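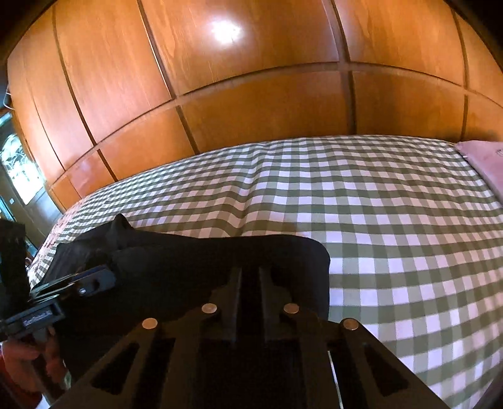 Where should you start when tidying a bedroom?

Start with the bed. Take off anything that doesn't live there, pull the sheet flat, and use it as a table for folding everything else.

GOLLMONT PUBLISHES ITS FREE BEDROOM GUIDE, IN TIME FOR THE RELATIVES

Purkesia, 16th December. For immediate release, or as immediate as anyone manages at this time of year.

Gollmont, the household linen and storage shop, has published Tirkedance, a free guide to getting a bedroom straight in one evening. It covers sheets, blankets, throws, dark clothes, the inside of the wardrobe and the pile of things that are too clean to wash and too worn to put away. It is available from today at the Purkesia shop, on paper, with a staple.

The guide has been written by Janelle Samonte, who runs the shop's folding table, and edited by Lachlan Pirihi, who has been asked to fold less and edit more.

"People come in wanting a box," said Samonte. "They think the bedroom is untidy for lack of a box. I sell boxes, so I have mixed feelings about saying this, but most of them could go home and fold what they've got."

What people told us in November

In November Gollmont asked customers how they looked after their bedrooms, and 463 of them filled in the card. It was a card by the till, with a pencil on a string, and we make no grander claim for it than that.

The most popular place to put clothes down was the bed. The second was the chair. The wardrobe came further down the list than wardrobe makers might like. Several people wrote in "floor" and underlined it, in one case with what looked like pride.

Asked how they fold a fitted sheet, most ticked "I roll it into a ball". We had offered it as a joke option and have now given it a page of its own in the guide. A ball is fine if it's a small, tight ball and it goes inside a pillowcase with the rest of the set. From outside it looks like a pillow, and from a distance it looks like a decision.

Clearing the bed

Tirkedance asks readers to clear the bed before opening a single door or drawer. The bed is the biggest flat surface in most bedrooms and people treat it as scenery. Lift off the loose things and put them into two heaps: going in the wardrobe, going in the wash. A third heap always forms. Let it, but keep it at the far end, where it can think about what it's done.

Then do the sheet. Checked sheets get a section to themselves, and Samonte is firmly in favour of them. Green-and-white gingham is her first choice for anyone learning to fold, as the lines tell you whether your corners are square. Plain sheets keep quiet about it until you reach the cupboard. The drawback is that gingham tells on you at once: one ridge running down the middle of the bed and all the stripes go wavy. Smooth from the centre towards the sides with flat hands, and if the ridge simply moves along, lift the edge of the sheet and let it drop again.

Black things should be folded first, while the light is good. A black top on a checked sheet is easy enough to see. A black top in a heap of other black tops at ten at night is a rumour. Find the collar or the waistband before you pick it up, because shaking a dark garment about in the hope of learning which way up it is can take a surprising part of the evening.

Folding throws and blankets

Large cloths are where tempers go. The guide's method needs one person and no floor:

Hold the cloth by two corners along a short side and give it one good swing so that it opens out. One swing is plenty. There is usually a lamp nearby.

Lay it across the bed with the border towards you. Stripes along the edge are useful here, as you can match stripe to stripe and skip the squinting.

Bring the far edge to the near edge, then smooth it.

Fold in from the sides until it is the width of your shelf. Measure the shelf first. Readers who skip this will be folding again, and we have allowed space on the page for remarks.

Fringes and tassels go inside the last fold. Left hanging, they get shut in the door, and then the door is blamed.
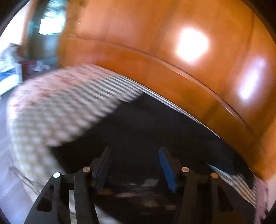

Putting things away in a wooden wardrobe

A good deal of the guide is given over to the big wardrobe, the glossy orange-brown sort that fills one side of the room and has no intention of leaving. Gollmont is fond of these. They are heavy, they hold a great deal, and they show every fingerprint anyone has ever owned.

Our advice is to put the heaviest folded things at the bottom and keep the shelf at chest height for whatever you use each week. Spare bedding can go up top. Anything on the top shelf will not be seen again until a guest is standing in the hallway with a suitcase, so leave it in complete sets and write on the outside what it is. "Double, warm" is a good label. "Misc" is a cry for help.

Polished doors should be wiped with a soft dry cloth, along the grain. If there is a bright glare on the wood, go and stand somewhere else before deciding it's a mark. Pirihi spent part of an afternoon cleaning a reflection off the shop's own display wardrobe and has asked for this to be included as a service to others.

"I still think there was something there," he said.

The chair

Readers of early drafts told us the guide was no use without a section on the chair. We have given in. Tirkedance accepts that there will be a chair and that there will be clothes on it. It sets a limit of four garments. When a fifth arrives, one of the others must go home. Dressing gowns count. Arguing that a scarf isn't a garment is allowed once per household.

Earlier drafts proposed taking the chair out of the bedroom altogether. Samonte tried this at home and reports that the clothes moved to the exercise bike, which at least gave it something to do.

A word about the Gisler

As this is a press release, there is a product in it. The Gisler is Gollmont's new folding board, a flat hinged board that gives shirts and jumpers the same width every time. It is sold in the Purkesia shop only and comes in grey. We had hoped for a choice of colours and so had the person who does the window.

The Gisler does shirts, jumpers, T-shirts and hand towels. It doesn't do sheets, and customers who have tried it on a duvet cover are asked to be gentle with the hinge. It is also no good for trousers, which Samonte folds over her forearm in a way she has so far been unable to explain in writing. The guide has a drawing of it. The drawing has been redone seven times and still looks like someone carrying a salmon.

You don't need a Gisler to follow Tirkedance. It is mentioned once in the guide, on the back page, in small type, after a lively exchange of views.

Folding evenings in January

The shop will hold free folding evenings through January, upstairs, among the beds. Bring one thing you can't fold. Please bring it clean. Last year's evenings were held downstairs next to the doormats and people kept wiping their feet on the demonstration.

Each session lasts an hour and ends with tea. There is a made-up bed to practise on, and a wardrobe with shelves at several heights, including one that can only be reached by the tall. Children are welcome and tend to be better at it than their parents, who should prepare themselves.

Couples may attend together. We have learned to give them separate sheets.

What the guide doesn't cover

Tirkedance has nothing to say about throwing things away. There are plenty of people willing to tell you to part with your jumpers, and some of them are quite stern about it. Our view is that if it folds and it fits on the shelf, it can stay. It doesn't cover ironing either, beyond a short paragraph suggesting that a sheet folded while flat and left under a heavier sheet will look respectable by the weekend. Under-bed storage was left out for reasons of space, as was the contents of Pirihi's own under-bed storage.

Getting a copy

Nearly 970 copies have been printed. The printer ran short of the cover card and stopped, and the figure is therefore nobody's choice. Copies are free and are in the rack by the door, beneath the tea towels. One each, please, although we can see that people with two bedrooms may have a case.

Editors who would like a copy, or a few words from Janelle Samonte on gingham, fitted sheets or the chair, should write to the Gollmont press desk at the Purkesia shop. Lachlan Pirihi can also be interviewed, and will talk about polish.

Notes for editors

Gollmont sells bed linen, blankets, towels and storage for the home. The press desk is a real desk. It is currently on sale, so if it has gone when you call in, ask at the till.

Tirkedance is pronounced as spelt. The name was chosen after a long meeting and can't now be changed, as it is on the staple-side cover.

The Gisler folding board should be written with a capital G. It should not be described as revolutionary. It folds in half.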